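TV Drama unit, handout 2 – the cold open
Notes by Adwoa Asante

Cold open = anything before the titles. Can be 24 seconds, can be half the episode. Job is to make a question the viewer wants answered.

We watch the Distora pilot first. Opens on a phone ringing in a stairwell, no music. Who's calling? Not answered until episode 2. Note how long the shot holds – longer than is comfortable.

Then Korletey, same idea done badly IMO. Voiceover tells us he's lonely, then the scene shows us he's lonely, then his sister says it. Pick one!!

Terms to know for the quiz:
teaser – same thing as cold open, older word
button – last line or look before titles hit
runner – small joke or detail that comes back later
POV character – whose head we're in. Can switch, but the audience has to feel it switch

Comfort Gyamfi's essay on unreliable narrators is in the reader, read up to the part on Mulach. Skip the footnotes. Her point about narraters who lie by leaving stuff out will be on the quiz.

Assignment: write a cold open, 240 words max. No dialog in the first 100. Format like the Lititz script sample (scene headings in caps, present tense). Print it, dont email it. Bring two copies, one gets marked up in class.
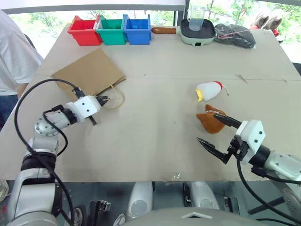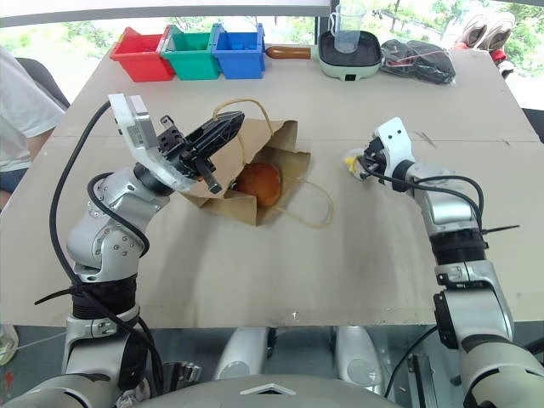
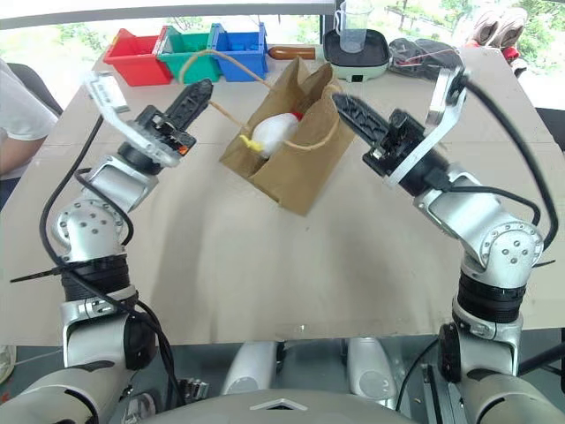
Robot arms and a brown paper bag, three views of the tabletop.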